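About us

Kanora helps small firms work out what to spend on robots, and when, and whether to bother yet. We don't sell the kit. No commission from anyone who does.

Started in a unit behind the bus depot, 2 desks and a kettle. Yeshi Gudeta had done purchasing for a packing firm, Arvo Leinonen had spent years fixing the things people like Yeshi bought. Between them they'd seen a lot of arms sat under dust sheets. Bought in the last week of the budget year, mostly. February panic.

What we do

Planning first. We come in, watch the job being done by hand, write down what gets picked up and how. Then a budget: purchase, fitting, guards, spares, training, the floor if the floor needs doing. People forget the floor. Then a buying list in order, so you can stop half way down if money runs short.

So far 162 plans written. 31 of those said don't buy anything this year. We still charge for those, sorry.

Typical things we get asked

New or second hand? Depends on spares. Arvo keeps a list of which makers still answer the phone.
Lease or buy? Lease if the product changes every season. Otherwise do the sums with us, it takes an afternoon.
One big arm or several small ones? Small ones usualy, for packing and sorting.
Can you do grants? We can fill in the equipment pages. Not the rest.

Our biggest job to date is Belay, a sorting line plan for Pasard covering 629 stock items, from boxes and tins to soft bags. Soft goods take up most of the trial time and we budget for them seperately. Hand-held grippers do a lot of the early work, before anybody signs for an arm.

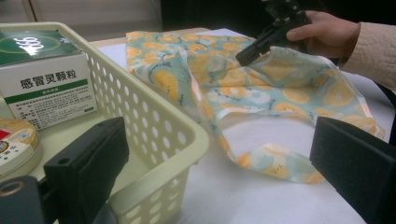

Marcelino Montes wrote to us after his plan went in that the trial days looked dear on paper and he'd nearly struck them out, but they changed which gripper he ordered and he'd put in more of them next time. He also thought our spares figure was too low. We've raised it in plans since.

Who to talk to

Yeshi, budgets and anything with a deadline. Arvo, site visits, old machines. Jessie Rutherford does the trial days and the bookings. Vilgot Hovland, leases, quotes, reading the small print.

Visits by arrangement. Send us the quote you've already had, if you've had one, and a rough idea of floor space.

Page updated Jul 20, 2020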